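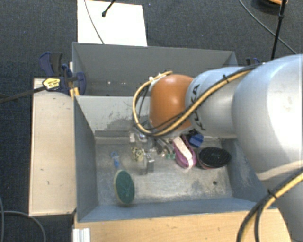 April, afternoon. Notebook of the picking cell, entry by Tomos Probert.

Trial of the Rosoter picking package, which Rotar has lent us for 30 days. The package is a gripper, a controller box and the software Rilo, which chooses the grasp. We must say to Marius Stanciu before the end of the loan if we buy it or send it back.

Installation went well. The gripper was on the KUKA before lunch. The manual gives the order of the cables wrong on one page, I wrote the correction in pencil there, please do not erase it. The cables still make a wide loop over the orange end of the arm. I don't like this loop. When the wrist turns far it could catch on the bin wall, so for now I limited the rotation in the program. Marius wants shorter cables from Cassim, I will ask them for a price.

Mixed objects in the gray bin, no fixed positions. Between the runs I stir them by hand. My notes for now:

- The round flat ones are the most difficult. When the black disk with the reddish rim lies close to the wall, Rilo proposes a grasp from the side where the fingers have no space. It should refuse and try another object, but it tries the same one again.
- The green disk is easier if it is a little tilted.
- The gray cylinder is good when it stands. Lying down I have not tested enough.
- The pink and purple piece with the white band is soft for the fingers, so I put the force down to the second level. With the first level it slipped.
- Very small things, like the little green one, Rilo does not always see. Maybe the dust on the bin floor disturbs it. To clean and repeat.

Time for one cycle is acceptable for us, but the software stops to calculate after each failed grasp, and this is boring to watch. Rotar wrote that the next version is faster. I can only judge the one I have.

The clamps at the corner of the bin must stay where they are! If somebody moves them, the calibration is lost and it takes me 2 hours to make it again.

Plan: 800 picks with the present set, then 1,000 with the objects of Marius, same settings. I save the logs in the shared folder under Rosoter.

Open question for Rotar - does the license of Rilo stay valid if we change the controller box? The offer says nothing on this. Also ask for spare finger pads, one is already a bit worn on the inner side.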